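4th October — hand-held demos, sheer fabric set

Carrying on from the February notes on the towel set. Goal for today was to collect pinch-and-carry demos on the sheer printed fabric, with the grasp on the hem, and get them into the Madel project folder before the retrain.

Setup as before: hand-held gripper, parallel jaws, wide lens. Fingertip pads replaced this morning. The old ones had gone shiny along the inner edge and were letting thin cloth creep. Re-zeroed the jaw width after the swap. Closed reading was off by 2 mm before, which matters more here than it did on towels, because the cloth itself adds almost nothing to the width signal.

Protocol:

1. Start with the jaws open and the hem in view.
2. Approach along the hem, not across it.
3. Close, hold for one second, then lift.
4. Carry to the far side, lower, open, back away straight.

Recorded 291 episodes. Kept 208 after review. Most of the rejects are lost tracking at the start of the approach, where the lens sees little except pale cloth and the pose estimate drifts. The printed leaves help. Episodes started over a plain stretch of fabric failed much more often than those started over the print, so move the start point next time.
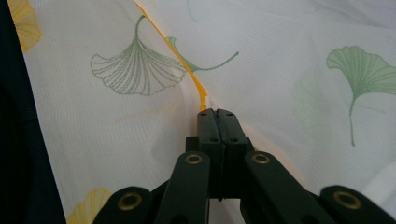

Grasp depth is the other open item. When the jaws take only the stitched edge, the hem can roll out during the carry. When they take too much, a second layer comes along with it and the release is messy. I aimed for a shallow bite with a little cloth showing past the tips. Lucyna Jasińska did the second half of the session and goes in slightly deeper than I do. Her carry losses are lower than mine, her release is slower. I left both styles in and tagged them by operator so we can split them if the policy averages the two into something useless.

Jaw width cannot tell us whether the cloth is held. Closed on one layer and closed on nothing look the same in the log. The success label therefore comes from the video at the end of the lift, done by hand for now. Took most of the afternoon. The Skeltar labeling script would run on this set but its threshold assumes thick cloth, and I have not touched it.

Teleop comparison, short version: tried the same task on the arm with the Clanside leader. Usable, but the operator tends to stop above the hem and hunt for it, and those pauses end up in the data. Hand-held demos are smoother through the approach. Wrist angles are a concern, though — a few go past what the arm can reach. Filter for that before training, limit at 90 degrees from vertical.

To do:

- reachability filter on the 208
- second label pass, Lucyna to check mine
- try slower closing speed on single-layer grasps
- order more pads from Fuentealba, one spare pair left
- merge with the towel set (519 episodes) only after the labels are checked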